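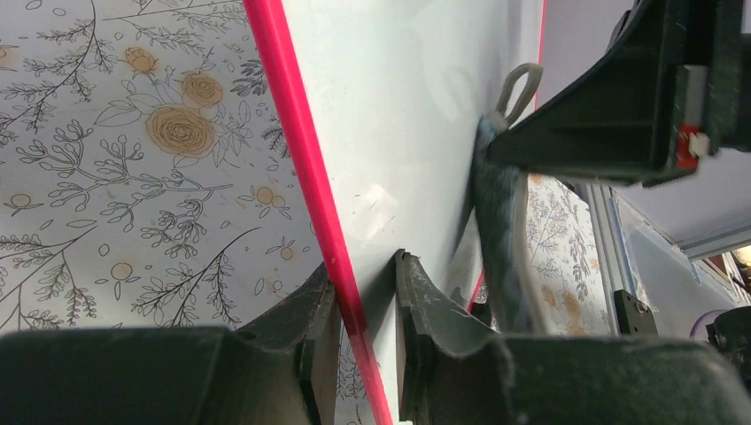 Tranik 两指平行夹爪(深色外壳版)
Curkum 共享工坊 设备与配件页
编号 2364

首页 > 设备 > 机械臂末端 > 夹爪

供货状态:散件有货,装好的整机要排队
售价:2000 元一只,含手指一对,不含控制板
适用:家用桌面机械臂、自己攒的双臂台架
借用:工坊会员可以先借后买,押金按售价收

先说清楚

厂家给 Tranik 写的宣传页上有一句“开箱即可抓取任何家居物品”。这句话我们没有搬过来。我们用它夹过板子、布、纸盒、塑料瓶和各种线,有的很顺,有的到现在也没弄好。打算买来叠衣服的,请把后面“布料”那一段看完再下单;打算买来给孩子演示几次的,借一只就够了。

这一页写的都是在工坊自己的台架上用下来的感受。台架是铝型材搭的,和很多人家里那张餐桌不是一回事,刚性好得多。同一只夹爪换到会晃的桌子上,表现会差一截,差多少我们没测过,所以不写。

它是什么

一只电动的平行夹爪,两根手指对开对合,一个电机带一套齿条。手指比较粗,头上做成带斜面的夹持端,内侧可以换垫。外壳哑光,耐看不耐脏,粉尘一落就显出来,拿干布擦一遍又会留下印子。介意外观的请绕道,用上一个月,棱边的漆面一定会发灰。

和同价位的货比,它的长处是结构简单,螺丝都露在外面,坏了能拆。短处也来自这里:没有密封,木屑和打磨灰会往齿条里钻。工坊里跟木工区共用一间屋子的那套台架,每次用完都得吹一遍。

厂家说法和我们的看法

“夹持寿命 4000 次免维护。”
我们跑到 2000 次就拆开看了,齿条还好,内侧的垫已经磨得发亮,夹光滑的东西开始打滑。免维护三个字,如果把垫也算进去,站不住。厂家回信说垫属于耗材,不在承诺里。宣传页上没有写这一条,希望他们补上。

“自适应力控。”
它能读电机电流,电流到了设定值就停。把这个叫力控也行,叫自适应就有点夸张了。夹硬板的时候电流上升得很陡,停得及时;夹软东西的时候电流慢慢爬,等它反应过来,东西早就被捏扁了。要细致的力反馈,得另外加传感器,加了以后价格就不是现在这个价格了。

“与主流控制软件无缝衔接。”
只试过 Pretton。能用,第一次接上去的时候方向是反的,发“张开”它合上。配置里有一个取反的开关,藏在高级选项下面,打开就好。别的软件没有试过,有人试过的话请写在页尾的留言簿里,写清楚版本。

“静音设计。”
空载时确实不吵。夹紧以后电机会持续发出细细的啸声,夜里在家里用,隔壁房间听得见。松一点保持电流能压下去一些,代价是夹得没那么牢。

夹薄板

很多人买它是为了拿薄板:亚克力、PVC、展示牌、抽屉底板。我们的经验是让两根手指跨在板边上,一边一根,从边沿往里伸,再慢慢合拢。别从板面上方直着往下扣,手指头太宽,容易先撞到板。

张口的余量要留够。板子斜着放的时候,看起来对准了,真合拢时往往是一侧先碰到,把板推歪。我们试过让程序自己去补偿,结果时好时坏。后来改成合到一半停一下,让手腕转一个小角度再合,稳多了,就是慢。

板边如果贴了彩色封边条,对视觉定位很有帮助,颜色越跳越好,相机一眼就找得到那条线。坏处是封边条本身有厚度,还可能翘起来,夹在上面等于夹在一层软皮上。粘得不牢的封边条会被手指刮开,这笔账不能算在夹爪头上。

亮面的板会反光。手腕上的小相机离得近,一块亮斑就足够让识别跑偏。换个灯的位置通常比改算法管用,这是工坊里争论了很久之后,唯一大家都不再反对的一条。

关于背景

家里做实验,桌布和墙纸往往花得很。带细线条植物图案的布,枝叶会被边缘检测当成物体的轮廓,找线的程序能给你找出一大堆假边。厂家的演示视频用的是纯色台面,效果当然漂亮。我们建议调试阶段先铺一块素色垫子,跑通了再换回花布,看看掉多少成功率。如果一换就垮,说明你的程序是靠背景吃饭的,夹爪换成再贵的也没用。

反过来也有人认为就该一直用花背景,免得自己骗自己。这个说法有道理,只是新手第一周会非常沮丧。

布料

夹布是这只夹爪最容易让人失望的地方。布带、袖子、提环这类东西,只要有一个能立起来的部位,它还能捏得住;整片摊平的布,指尖很难把边挑起来。原装垫太硬,太滑。

换成 Amissah 的软垫以后好一些。软垫要另买,安装孔和 Tranik 的手指对得上,但是孔位偏紧,我们用锉刀修了一点才装平。Amissah 的页面上写“直接替换”,请自己判断“直接”两个字值多少钱。软垫容易粘灰,粘了灰就和原装垫一样滑,需要常擦。

双臂一起用的时候,常见的做法是一只手按住板或者台面上的东西,另一只手去捏布。这时候最大的麻烦是两边打架:一边的外壳凸出来一块,另一边绕过去的时候会蹭到。外形尺寸图上没有标线束和插头的突出量,按图做避碰,实际上会差一点。请自己量一遍,装好线以后再量。

台架和安装

我们的台架用带槽铝型材做框,侧面挂透明板,角上用黑色小支架锁住。这种搭法便宜,改起来方便,但有几处值得提醒:

型材的螺母要先放进槽里再装横梁,忘了放就得拆一边重来。

透明板别上得太紧,孔边会裂。板下料时留点余量,热天它会胀。

小支架上的螺丝震一阵子会松。机械臂急停几次之后,拿扳手过一遍。松了的支架会让整套标定慢慢漂掉,你会以为是软件出了毛病,在电脑前白坐一个下午。

线从手腕后面走,留出转一圈的长度,用软扎带固定。插头受力是最常见的故障,插头本身很小,拽一次可能没事,拽多了针脚就松了。电路板露在外面的朋友,至少找个盖子挡一挡金属屑。

安装座的螺纹厂家只给了一种规格。手里的机械臂如果是老款,需要转接片,工坊能用铝板切,也能打印。打印的转接片只适合试装,别拿它长期跑。

清洁与保养

关电。等手指停在半开的位置,用手转不动也不要硬掰。

用毛刷把齿条里的灰扫出来,再用气吹。先吹后刷也行,顺序上有人坚持自己的看法,我们没发现差别。

垫面用酒精棉擦,晾干再用。外壳不要用酒精,容易发白。

手指端的划痕不影响夹持,不用补漆。内侧面如果被划出了沟,就该换垫了。

退换说明

散件没有上过电的可以退。上过电的只换不退,因为真的有人把电源接反之后说收到就是坏的,板子上的焦味还在。转接片是按你的尺寸切的,不退。

借用期间磨损的垫,由借用人自己换新。外壳的刮痕不赔钱,本来就满身都是。

和别的方案比

有人问为什么不自己打印一只。能打印,网上的图纸很多,成本低得多。如果只是想弄明白夹爪怎么回事,打印一只更值得,装一遍学到的东西比买一只多。打印件的问题在于指头会弯,夹板时一受力两边就不平行了,调好的程序过几天又得调。到了嫌烦的时候,再回来看这一页。

吸盘也是一条路,平整的亮面板用吸盘拿,比什么手指都省心。可是吸盘拿不了布,也拿不了带孔的东西,还要配一台气泵,声音比这只夹爪的啸声烦人多了。

更贵的成品夹爪工坊里也有一只,精度确实好。拿它来夹展示牌,大多数时候看不出区别。

适合谁

已经有一台能动的机械臂、会自己改配置、手边有工具的人。能接受头一个星期都在调方向和零点的人。

不太适合第一次接触机械臂的家庭用户,也不适合打算长期无人看管运行的人。它没有断电自锁,停电时手指会松开,夹着的东西会掉。这一点厂家页面写在最下面,字很小,我们放在这里再说一次。

配件清单

Tranik 夹爪本体,含手指一对、原装垫、短线
Amissah 软垫,另购
铝制转接片,工坊代切,按孔位报价
Pretton 配置文件,免费,附在订单回信里,方向取反已经打开

买一对装双臂的,请在备注里写明“2 只”,并且写左右。左右其实是同一种,但出线的方向可以在装配时选,选错了线会绕到手腕前面来,挡住相机。

常见疑问

能不能夹鸡蛋?
能,也能捏碎。电流阈值调到最低,鸡蛋下面垫块毛巾。

能不能装在扫地机器人上?
没有试过,看不出为什么要这样做。

说明书有中文吗?
有,机器翻译的,“手指”有几处译成了“数字”。对照着图看,不难猜。

长时间夹紧会不会烫?
会。夹着板子不动,电机外壳会明显发热,程序里记得把保持电流降下来。

厂家说五月会出新版,要不要等?
上一版也是说五月,后来晚了很久。急用就买现在的,不急就先借。新版到了我们会先装到台架上跑一阵,再改这一页的文字,在那之前不接受新版预订。

留言请写在工坊入口的留言簿上,或者回复订单邮件,并注明编号 2364。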